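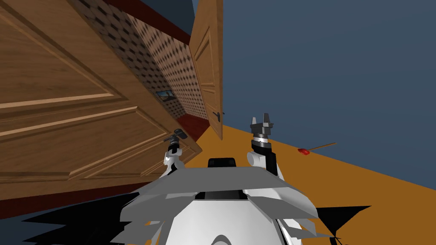
4. Switching things off and waiting for the phone to ring

4.1 What was on the list

By the time I got to this part of the study we had a complete inventory of the Plevevik hall, and I was feeling rather pleased with myself. Ekano, the inventory tool Daichi Nagano wrote for us, had found 664 physical servers with power going into them. The operator's own spreadsheet had fewer rows than that, and a good handful of the rows it did have pointed at machines that had left the building (one had been renamed twice and then listed under all three names, which took Jin-sol Seok most of an afternoon to untangle).

What I wanted to know was simple enough to say out loud. Which of these machines could be turned off without anybody minding? People in our field like to call them comatose servers, or zombies, and there's a decent pile of earlier work on spotting them from processor load. My trouble with processor load is that everything has some. A server with no users at all still rotates its logs, checks for updates, runs its virus scan, answers the monitoring system and takes a full backup of itself every night. Look at a day's graph and it seems quite busy, bless it.

So we went for network traffic instead, and threw away everything that came from the housekeeping systems. Ayman Nimri put together the list of addresses to ignore: backup, monitoring, patching, time, directory lookups. Whatever was left over we called outside interest. A machine with no outside interest for a whole observation window went on the candidate list.

4.2 How long is long enough?

We argued about this one a lot! My first go used a window of 10 days, chosen for the very scientific reason that it was how much flow data we had kept at the time. It gave a lovely long candidate list and I-seul Cha took it apart in a single meeting. She'd worked in payroll systems before she joined us, and she pointed out that anything that wakes up once a month would look stone dead to me. She was right, too. Two of my candidates were invoice printers' servers that ran on the last working day and slept the rest of the time.

We stretched the window to cover a full quarter, which caught the monthly and quarterly jobs. It doesn't catch yearly ones. I don't have a clever answer to that, and I don't think a longer window is one either, as you'd be paying for a year of electricity to find out whether you should have been paying for it. What we did was ask. Every candidate went to its listed owner with a short note giving the machine's name, its rack and the date of its last outside traffic, and a plain question: is there a time of year when you need this?

The replies are worth a paper of their own. Some owners said yes, and gave us a month (December, over and over again, for year-end accounts). Some said they had never heard of the machine. The biggest group didn't write back at all, and those are the ones this section is really for.

4.3 The quiet disconnect

Pulling the power on somebody's server because they didn't answer an email is a bold move, and Dultent, who run the hall, weren't having it. Dong-hyun Song on their operations side suggested a gentler version, and I've grown very fond of it. We leave the server powered on and shut its network port. If someone shouts, the port comes back with one command and everything is as it was, with no worries about an old disk refusing to spin up again. If the agreed waiting time goes by in silence, then the power goes off, and the machine stays in its rack for a further spell before it's taken out.

Jin-sol wrote the script for it, which we named Ryu, and it does very little on purpose. It closes a port, writes down who asked and when, and puts a message on the service desk's screen so that a caller doesn't get passed between three teams. That last bit matters more than I expected. In our first trial we left it out, and an owner spent a whole morning being told his network was fine. He was cross with us, and fair enough.

We only ever did this in the middle of the morning, when the desk was fully staffed, and we never closed more than 8 ports in one go. Dong-hyun picked the limit. It slowed us down terribly, but it did mean that when the phone rang we knew straight away which machine it was likely to be about.

4.4 What I'd be careful about

First, pairs. Standby machines have no outside interest, by design, and our method loves them. Daichi added a check for servers that talk steadily to one neighbour and to nothing else, and we took those off the list by hand after speaking to the owners. I'm sure we missed the odd one where the two halves only speak when something fails. I can't see how you'd find those from traffic.

Second, storage. We ignored backup traffic, so a machine whose whole job is to receive backups looked idle to us. Embarrassing, that. Ayman spotted it before any ports were closed, and the ignore list now works in one direction only for that group.

Third, the savings. It's tempting to multiply the machines switched off by the power on their nameplates and announce a big number. Please don't. An idle server draws well under its nameplate figure, and the cooling doesn't drop in step with it, at least in a hall like this one where the fans run at fixed speed. We metered at the rack before and after each round and used the difference, and that's what goes into the energy table in Section 5.

I'd also say that none of this is much use as a one-off. While we were working through the candidates, new machines were arriving in the same hall with no owner recorded against them at all. Ekano will now refuse to close an installation request until there's a named person and a review month in the record. The operations team grumbled about it for a bit. I-seul is keeping track of how many people type in their manager's name to get past the form.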